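ホーム　製品　説明書　部品の注文　お問い合わせ
読む時間：7分

Jokero 白い作業台　組み立てと手入れの説明書
第3章　天板の取り付け、水平の調整、最初の掃除

Uker 説明書係　改訂 08/03/2021

この章では、脚の枠ができあがった後の作業を説明します。脚の枠がまだ完成していない場合は、先に第2章を読んでください。天板は幅が2,000ミリ、奥行きが820ミリあります。重いですから、必ず大人二人で持ち上げてください。

3.1　用意するもの

・天板　1枚
・部品袋161（天板用の短いねじ、座金、角の保護材が入っています）
・付属の六角レンチ
・プラスのねじ回し（手で回すもの）
・水準器
・古い毛布、または厚い布　2枚
・やわらかい布と、中性洗剤

注意：電動のねじ回しは使わないでください。天板の下の穴は浅く作ってあります。力が強すぎると、ねじ山がこわれて、ねじが空回りします。

3.2　天板を取り付ける

1. 毛布を床に広げます。毛布の下に小さな石やねじが残っていないか、手でさわって確かめてください。

2. 天板を、白い面を下にして毛布の上に置きます。表の面の保護フィルムは、まだはがさないでください。

3. 脚の枠をさかさまにして、天板の上にのせます。枠の短い横棒に矢印のシールがあります。矢印の方向が、作業台の手前になります。

4. 枠の穴と天板の穴を合わせます。四つの角を先に見て、その後で真ん中の穴を見ると、合わせやすいです。

5. 部品袋161のねじに座金を一枚ずつ通し、すべての穴に入れます。この時は、指で回るところまでだけ回してください。

6. 角のねじを、対角の順番でしめます。右奥、左手前、左奥、右手前の順です。最後に真ん中のねじをしめます。

7. 二人で作業台を横に起こし、次に脚を床につけて立てます。起こす時は天板のふちを持たないで、脚の枠を持ってください。

メモ：穴が少しずれて合わない時は、枠の横棒のねじを半回転だけゆるめます。天板のねじが全部入ってから、横棒のねじをもう一度しめてください。穴を広げる加工をした場合は、保証の対象から外れます。

3.3　水平を調整する

1. 作業台を、使う場所に置きます。後で大きく動かすと、調整をもう一度することになります。

2. 水準器を天板の真ん中に置き、横の方向を見ます。次に向きを変えて、奥行きの方向も見ます。

3. 低い側の脚の下にある丸い足を、時計と反対の方向に回します。足がのびて、その側が高くなります。

4. 両手を天板の角に軽くのせて、がたつきがないか確かめます。がたつきがある場合は、床についていない足を少しだけ出します。

5. 足の上の固定ナットを、枠の方向にしめます。

注意：足は、赤い線が見えるところまで出さないでください。赤い線が見えても水平にならない床では、別売りの Rinileo 高さ調整プレートを脚の下に入れてください。

3.4　フィルムをはがして、最初の掃除をする

1. 室温の部屋で作業します。寒い部屋ではフィルムがかたくなり、途中で切れやすくなります。

2. 角からフィルムを少し持ち上げ、天板と平行に近い角度で、ゆっくり引きます。

3. 小さく残ったフィルムは、指の腹で押してまとめて取ります。カッターや金属のへらは使わないでください。

4. ぬるい水に中性洗剤を数てき入れ、やわらかい布をぬらしてよくしぼり、面の全体をふきます。

5. 水だけの布でもう一度ふき、かわいた布で仕上げます。ふちのつぎ目に水を残さないでください。

毎日の掃除は、手順4と5と同じ方法です。汚れが少ない日は、かわいた布だけで足ります。 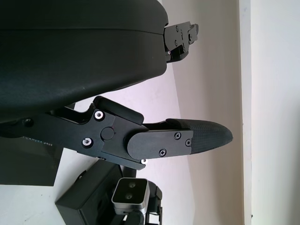 白い面に鉛筆や油性ペンの線がついてしまった時は、どうすればよいですか。

鉛筆の線は、白い消しゴムで軽くこすってから、水ぶきをしてください。油性ペンの線は、消毒用アルコールを布の角に少しつけて、線の上だけを短くふきます。その後すぐに水ぶきをします。アルコールを天板の上に直接かけることは、さけてください。初めて使う時は、後ろのふちに近い、目立たない場所でためしてください。

3.5　使ってはいけないもの

・シンナー、アセトン、塩素の入った漂白剤
・みがき粉、金属のたわし
・メラミンスポンジ（つやが部分的に変わることがあります）
・紙やすり。ただし、ふちの保護材の切り口を直す時は、240番を使うことができます。面にはふれないように、先にテープをはってください。

3.6　角の保護材をつける

保護材は、つけてもつけなくても作業台の強さは同じです。小さな子どもがいる部屋では、つけることをおすすめします。

1. 角をかわいた布でふき、油とほこりを取ります。

2. 保護材の裏の紙をはがし、上のふちを天板の面と同じ高さに合わせます。

3. 親指で、真ん中から外の方向に強く押します。そのまま一晩さわらないでください。

長すぎて下の枠に当たる場合は、はさみで切ってかまいません。切り口がざらざらする時は、3.5の紙やすりで軽くならします。

3.7　置く場所について

窓のすぐ前に長く置くと、白い色がだんだん黄色くなることがあります。カーテンを使うか、窓から少しはなしてください。特に7月からの暑い時期は、日光が長く当たらないように気をつけてください。

熱いなべ、アイロン、はんだごてを直接置かないでください。必ず耐熱の台を下にしいてください。ぬれたコップの跡は、かわく前にふけば残りません。

金属の道具を使う人は、底の角に布のテープをはるか、作業マットをしいてください。浅いすりきずは、直すことができません。天板だけの交換はできますので、その場合は注文のページで「Jokero 天板 白」を選んでください。

3.8　点検

使い始めて一か月後に、天板の下のねじを六角レンチで確かめます。ゆるんでいるねじがあれば、3.2の手順6と同じ順番でしめ直します。その後は半年に一回で十分です。

ねじをなくした場合は、同じ長さのねじを店で探さないで、部品の窓口（Kamata 部品センター）に袋の番号を知らせてください。長いねじを入れると、先が天板の表に出ることがあります。

前の章：脚の枠　次の章：引き出しの取り付け　目次にもどる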